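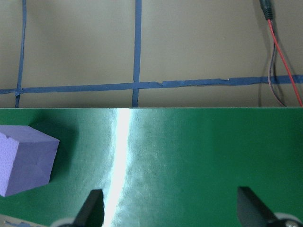
Collville Community Choir
Minutes of the winter general meeting, 4th February

Present: Iida Hyvönen (chair), Ilari Tuominen (musical director), Yao-tsung Cheung (accounts), Florian Imhof (music library), Reijo Hirvonen (minutes), and a very good turnout from all four sections, 41 of us in total, which I believe is the best we have managed at a winter meeting since I took over the notebook.

Apologies: the Bisesar family, who are all down with the same cold and were missed, particularly by the tenors.

1. Welcome

Iida opened the meeting by thanking everyone for coming out on such an icy evening, and gave a special welcome to the new members who joined after the holiday concert. There was a warm round of applause for them, and then a slightly longer one for the altos, who had brought cinnamon buns.

2. Minutes of the last meeting

Accepted with one correction. I had written that the second sopranos "refused" to stand on the back riser. They have asked me to record that they "preferred not to," and I am happy to do so.

3. Accounts

Yao-tsung went through the figures with his usual patience. We have a little over last year's balance in the bank, helped by the holiday concert, which brought in $3,000 after the hall had been paid for. The largest expense still to come is the piano. The tuner has looked at it and thinks the work will cost $1,000, most of it for the dampers. Florian asked whether it could wait until the fall. Ilari said, quite gently, that he had been asked that last fall too. Agreed that the work should go ahead before the summer program is rehearsed in earnest.

Dues will stay as they are. Anyone who finds them hard to manage is asked to have a quiet word with Yao-tsung, and it will go no further than him.

4. The summer concert

This took up most of the evening, and I have done my best to keep it short. The concert will be in July, at the band shell if the town lets us have it and in the school auditorium otherwise. Ilari would like to build the program around river songs and work songs, with some folk hymns in the second half. He played us the openings of several at the piano, and people were humming them by the time he sat down – always a good sign.

There was a long and friendly discussion about whether to sing from memory. The basses were in favor, to general surprise. Several people who wear two pairs of glasses pointed out that memory would at least solve that problem. Others felt that 13 pieces was a lot to ask of anyone with a full-time job. In the end it was agreed that the opening and closing numbers will be sung without folders, and that we will see how the rest of it feels in the spring.

Solos: anyone interested should let Ilari know by the end of the month. He promised that auditions will be short and that he will not make faces.

5. Music library

Florian reported that a good many copies of the blue folk song book are still out. Please look under your beds and in the trunks of your cars. Pencil markings are welcome, pen is not, and whoever has been drawing small ducks in the margins of the alto part is thanked for their artistry and asked to stop.

6. Choir retreat

Iida has spoken to the people at Dondex, the old summer camp out by the lake, and they can offer us a weekend in the spring at the same price as before. The beds are no softer but the kitchen has been redone. A show of hands was clearly in favor. Iida will pass around a sign-up sheet at the next two rehearsals and would like to know about any food allergies early this time.

7. Any other business

A request was made for rehearsals to end promptly, as the late bus has been moved forward. Ilari agreed to stop on time, and asked in return that we start on time.

The first sopranos would like the window behind them kept shut. The second basses would like it open. Left for the two sections to settle between themselves.

Iida thanked everyone again and closed the meeting, after which we sang "Shenandoah" and finished the buns.

Minutes taken by Reijo Hirvonen. Corrections to me at rehearsal, please, preferably during the break.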